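Fesora estrena su vermut sin alcohol y ya lo hemos probado

¡Por fin! Después de un año largo de rumores, Fesora pone a la venta su primer vermut sin alcohol. Se llama Murnia, sale en botella de tres cuartos y en botellín individual, y desde el 16 de noviembre se puede pedir en los bares y tiendas que ya trabajan con la casa. En la redacción abrimos una botella en cuanto llegó (y luego otra, para contrastar opiniones) y tenemos muchas cosas que contar.

Para quien no conozca la marca: Fesora empezó con sifones y gaseosas, siguió con una tónica bastante seca que gusta mucho en coctelería y hace un par de temporadas se metió en los bíteres. El vermut era el paso que todos esperábamos, y también el más difícil. Un vermut sin alcohol se queda corto con facilidad: o sabe a jarabe de hierbas o desaparece en cuanto le echas hielo. Murnia aguanta. Tiene un amargor limpio, de ajenjo y genciana, una entrada de piel de naranja muy agradable y un final largo, casi salino, que pide aceitunas a gritos.

El responsable de la receta es Aivar Navickas, que llegó a Fesora desde el mundo del vino y que nos atendió por teléfono con una paciencia infinita. Cuenta que hicieron 82 pruebas antes de dar con la definitiva, y que las primeras eran, en sus palabras, «una infusión con pretensiones». El cambio vino cuando dejaron de quitarle el alcohol a un vermut ya hecho y se pusieron a trabajar desde un mosto de uva blanca, con las hierbas maceradas por separado y mezcladas al final. «Cada planta tiene su tiempo. El romero se pasa en un suspiro y la genciana no suelta nada si no la esperas», explica.

La base del mosto viene de Grustitz, la cooperativa que les suministra desde los tiempos de la gaseosa, y el embotellado se hace en la planta de Sopacua. La primera tirada es de 2.233 botellas grandes, una cifra modesta para una casa de este tamaño. Navickas dice que prefieren quedarse cortos y escuchar a la gente antes de lanzarse a producir en serio. La segunda tirada está prevista para marzo, con los retoques que hagan falta.

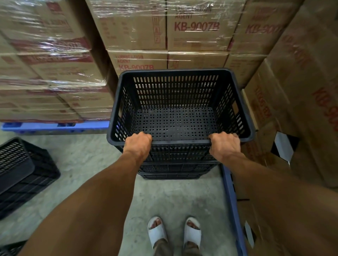

Boletín n.º 82 · pág. 10

¿Y el precio? La botella grande está en la franja de un buen vermut artesano con alcohol, y aquí habrá debate. Sabemos que a algunos lectores les fastidia pagar lo mismo por una bebida sin graduación. Se lo preguntamos directamente a Darius Rimkutė, de la parte comercial, y no esquivó el tema: las hierbas cuestan lo mismo, el mosto bueno es caro y la conservación sin alcohol obliga a pasteurizar con mucho cuidado para no cocer los aromas. También nos dijo que el botellín se ha pensado justo para eso, para que quien dude lo pruebe en la barra sin comprometerse a una botella entera. Nos parece una idea estupenda, y más en los meses de comidas largas, cuando siempre hay alguien en la mesa que conduce.

Rimkutė nos adelantó además que ya tienen 700 establecimientos apuntados para la salida, muchos de ellos bares de barrio que hasta ahora solo ofrecían refresco o cerveza sin. Eso nos alegra especialmente. Quien no bebe alcohol también quiere su aperitivo, con su vaso bajo, su rodaja y su ratito de charla, y hasta hace nada le tocaba conformarse con un zumo de piña.

Cómo tomarlo. En la etiqueta recomiendan servirlo muy frío, con hielo grande y media rodaja de naranja, y así está riquísimo. A nosotros nos gustó todavía más con un chorrito de sifón y una aceituna (la compañera de diseño le puso dos y un poco de la salmuera, y oye, tenía razón). Con tónica pierde algo de amargor, pero queda muy refrescante. Lo que no acabó de funcionar fue la mezcla con zumo de pomelo, que se lo come todo.

Una vez abierto hay que guardarlo en la nevera y acabarlo en 10 días, así que conviene no dejar la botella olvidada al fondo. En la nuestra no hubo ocasión de comprobarlo.

Si lo probáis, escribidnos con vuestras combinaciones y las publicamos en el próximo boletín. Fesora nos ha confirmado que también leerá las opiniones, de cara a la tirada de marzo, y que está estudiando una versión blanca, más floral y con menos canela. ¡Nos apuntamos a la cata desde ya!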